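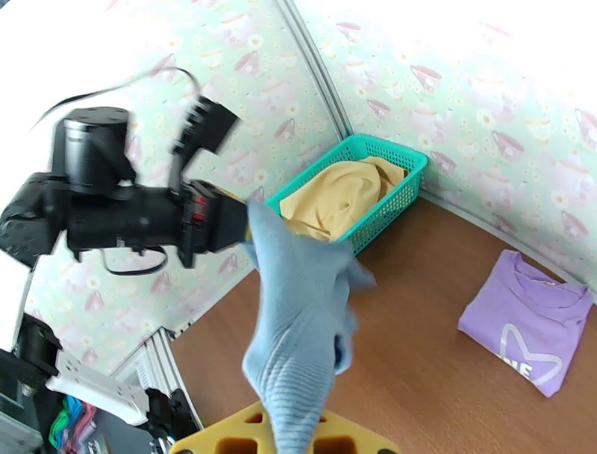
Terkik working group, laundry folding by teleoperation
Minutes, March 13, 2025
Chair: Noreen Mac Giolla
Also present: one each from Narnham and Tullberg. Apologies from Nazari.

1. Minutes of the February meeting
Accepted with one change. "The arm has learned to fold" now reads "the arm has been driven through folds by an operator."

2. Demonstrations recorded
Narnham reported 53 demonstrations since February, all by remote control, knitwear and T-shirts mixed. The Chair asked how many a person would accept as folded. Narnham said 24 and that the rest were "usable." Tullberg asked usable for what. Narnham's view is that the policy can learn from a poor fold if the pickup is clean. The Chair would like to see that shown before it goes in any report.

3. Knitwear
Operators dislike it. They can't feel the cloth through the controls and tend to grab too much or let go early. Narnham wants to keep knitwear in. Tullberg would drop it until T-shirts work without a driver. Not settled.

4. Hand guiding
Tullberg tried moving the arm directly by hand for six folds. Slower, and the operator's own hands got into the wrist camera view. Tullberg still thinks it gives better grasps. The Chair said six is too few to think anything.

5. Target
The plan calls for 100 demonstrations before training. No one could say where the figure came from. Left as it is for now.

Actions
Narnham: mark each recording good or bad, with a second person checking.
Tullberg: more hand-guided folds, T-shirts only.
Chair: ask Nazari who set the target.

Next meeting to be arranged by email.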